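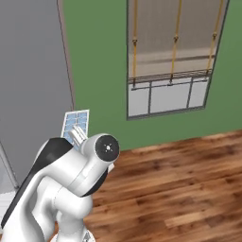
4. Eine historische Flurkarte anlegen und mit dem heutigen Stadtplan verbinden

In Kapitel 3 haben Sie Ihren Ort angelegt und die ersten Quellen eingetragen. Jetzt kommt der Teil, auf den sich die meisten von uns am meisten freuen: Sie legen eine alte Karte unter den heutigen Stadtplan und sehen, wo der Mühlgraben lief, wo das Tor stand und warum die Gasse hinter der Kirche so einen merkwürdigen Knick macht!

Die Beispiele stammen aus dem Projekt Ravilbridge, mit dem auch unsere Einführungsabende arbeiten. Sie finden es nach der Installation von Atinga unter Datei > Beispielprojekte. Wenn Sie lieber gleich mit Ihrem eigenen Ort anfangen, geht das genauso gut, nur sehen die Bildschirmtexte dann an manchen Stellen anders aus.

Stand dieses Kapitels: 24. Januar 2023

4.1 Was Sie brauchen

– ein Projekt mit mindestens einem Ort (siehe 3.2)
– einen Scan der alten Karte als TIFF oder PNG, am besten mit 400 dpi oder mehr
– die Archivsignatur der Karte
– eine Stunde Ruhe, beim ersten Mal vielleicht zwei

Achtung: Klären Sie vor dem Hochladen, ob das Archiv die Veröffentlichung erlaubt. Für die Arbeit am eigenen Rechner genügt meist die normale Benutzungsgenehmigung. Sobald Sie das Projekt freigeben (Kapitel 9), brauchen Sie in vielen Häusern eine zweite.

4.2 Karte einlesen

1. Öffnen Sie das Projekt und wählen Sie im linken Menü Karten > Neue Karte.

2. Ziehen Sie die Datei in das graue Feld oder klicken Sie auf Durchsuchen. Große Scans brauchen einen Moment. Die Blattkarte von Ravilbridge hat 160 MB und lädt auf einem älteren Notebook gern eine Weile.

3. Tragen Sie unter Titel den Titel ein, der auf dem Blatt steht, auch wenn die Schreibweise heute befremdet. »Accurater Plan derer Wiesen bey der Brucken« bleibt genau so stehen. Eine moderne Form können Sie unter Kurztitel ergänzen.

4. Geben Sie unter Signatur die vollständige Archivsignatur an. In unserem Beispiel lautet sie K 2479.

5. Wählen Sie unter Datierung eine der Möglichkeiten: genaues Jahr, Zeitraum, vor oder nach. Bitte widerstehen Sie der Versuchung, bei unsicherer Datierung ein rundes Jahr einzutragen! Ein Zeitraum ist später viel nützlicher, denn die Suche berücksichtigt beide Grenzen.

6. Klicken Sie auf Speichern. Die Karte erscheint mit einem leeren Kreis in der Liste. Der Kreis füllt sich, wenn die Karte eingepasst ist.

Hinweis: Rückseiten und Legendenblätter laden Sie als Beilage zur selben Karte hoch, nicht als eigene Karte. Sonst fragt das Programm Sie bei jedem Öffnen nach Passpunkten für ein Blatt, auf dem nur Text steht.

4.3 Passpunkte setzen

Ein Passpunkt ist eine Stelle, die Sie auf der alten Karte und im heutigen Plan sicher wiedererkennen. Vier sind das Minimum. Mit 13 Punkten haben wir in Ravilbridge ein wirklich schönes Ergebnis bekommen, obwohl der Feldmesser die Hangseite eher nach Gefühl gezeichnet hat.

1. Öffnen Sie die Karte und klicken Sie auf Einpassen. Links steht nun das alte Blatt, rechts der heutige Stadtplan.

2. Klicken Sie links auf eine gut erkennbare Stelle und danach rechts auf dieselbe Stelle. Beide Punkte bekommen dieselbe Nummer.

3. Wiederholen Sie das für weitere Stellen. Verteilen Sie die Punkte über das ganze Blatt, auch in die Ecken.

4. Klicken Sie auf Vorschau. Mit dem Schieberegler blenden Sie die alte Karte ein und aus. Lassen Sie sich hier ruhig Zeit, es macht großen Spaß.

5. Prüfen Sie die Spalte Abweichung. Steht bei einem Punkt ein deutlich höherer Wert als bei allen anderen, haben Sie wahrscheinlich zwei verschiedene Stellen verbunden. Löschen Sie den Punkt mit Entf und setzen Sie ihn neu.

6. Klicken Sie auf Übernehmen.

Gut geeignet sind Kirchtürme (nehmen Sie die Mitte des Turms und nicht das Kirchenschiff), erhaltene Ecken der Stadtmauer, Grenzsteine, die noch am alten Platz stehen, und Kreuzungen im unveränderten Ortskern. Auch Brücken taugen oft, wenn Sie wissen, dass der Neubau an derselben Stelle steht.

Schlecht geeignet sind Bachläufe und Waldränder. In Ravilbridge wurde der Bach zweimal verlegt, und wer seine Biegungen als Passpunkte nimmt, schiebt den ganzen Markt in die Wiesen hinaus. Das ist uns beim ersten Versuch passiert – die Kirche stand danach im Wasser.

Achtung: Übernehmen überschreibt eine frühere Einpassung derselben Karte. Wenn Sie vergleichen möchten, legen Sie zuerst mit Karten > Duplizieren eine Kopie an.

4.4 Flurnamen eintragen

Alte Flurnamen sind ein Schatz. In ihnen stecken Besitzer, Bodenarten, abgegangene Kapellen und manchmal ein Witz, den heute keiner mehr versteht. Nehmen Sie sich für diesen Schritt ein gutes Lesebeispiel der jeweiligen Handschrift daneben, dann geht es erstaunlich flott.

1. Wechseln Sie in der eingepassten Karte auf die Ebene Namen.

2. Wählen Sie das Werkzeug Fläche und umfahren Sie die Flur. Ein Doppelklick schließt die Fläche. Kennen Sie nur die ungefähre Lage, nehmen Sie stattdessen das Werkzeug Punkt.

3. Tragen Sie unter Lesung den Namen buchstabengetreu ein. Unsichere Buchstaben stehen in eckigen Klammern, also etwa »Gänß[w]asen«.

4. Tragen Sie unter Heutige Form die gebräuchliche Schreibweise ein, falls es eine gibt. Sonst bleibt das Feld leer.

5. Verknüpfen Sie über das Feld Beleg mindestens eine Quelle aus Ihrer Quellenliste.

6. Speichern Sie mit Strg+S. Das Programm springt zur nächsten Flur ohne Namen.

Hinweis: Wandernde Namen kommen häufig vor. Die »Obere Au« liegt auf dem Blatt von Ravilbridge südlich der Straße, im jüngeren Güterbuch nördlich davon. Legen Sie in so einem Fall zwei Einträge an und verbinden Sie sie über Verwandte Namen. Bitte entscheiden Sie sich nicht vorschnell für eine der beiden Lagen.

Hinweis: Mündlich überlieferte Namen sind ausdrücklich willkommen! Wählen Sie als Belegart Gespräch und notieren Sie Ort und Jahr. Den Namen der erzählenden Person tragen Sie nur mit deren Einverständnis ein.

4.5 Mehrere Karten übereinanderlegen

Sind zwei oder mehr Blätter eingepasst, können Sie sie als Zeitreihe ansehen. Im Beispielprojekt Kirkmont liegen bereits fünf Blätter, und man kann der Vorstadt beim Wachsen zusehen.

1. Wählen Sie Karten > Zeitreihe.

2. Setzen Sie bei allen gewünschten Blättern ein Häkchen. Blätter mit leerem Kreis lassen sich nicht auswählen.

3. Stellen Sie mit dem Regler Deckkraft ein, wie stark das jeweils ältere Blatt durchscheint. Ein Wert von 44 Prozent ist voreingestellt und passt für die meisten Federzeichnungen. Kolorierte Blätter vertragen weniger.

4. Klicken Sie auf Abspielen oder bewegen Sie sich mit den Pfeiltasten durch die Jahre.

4.6 Wenn etwas klemmt

Die Vorschau ist stark verzerrt.
Meist sind zwei Passpunkte vertauscht. Sortieren Sie die Liste nach Abweichung und prüfen Sie die obersten Zeilen.

Die Karte steht auf dem Kopf.
Viele ältere Blätter sind nicht genordet. Sie müssen den Scan nicht drehen, die Passpunkte erledigen das. Möchten Sie zum Lesen der Beschriftung trotzdem drehen, benutzen Sie die Taste R, sie ändert nur die Ansicht.

Die Umlaute in den Flurnamen fehlen nach dem Export.
Stellen Sie unter Export > Zeichensatz auf UTF-8 um und exportieren Sie noch einmal.

Der heutige Stadtplan bleibt weiß.
Der Plan wird aus dem Netz geladen. Im Lesesaal ohne Verbindung hilft ein vorab gespeicherter Ausschnitt (Ansicht > Ausschnitt mitnehmen).

Dank für dieses Kapitel geht an Lertchai Ratanaporn, von dem die Lesungen der Flurnamen stammen, und an Lertchai Chaiyaporn für die geduldige Suche nach den Grenzsteinen. Im Februar kommt eine Ergänzung zu Katasterblättern mit Parzellennummern.

Weiter mit Kapitel 5: Häuser und ihre Besitzer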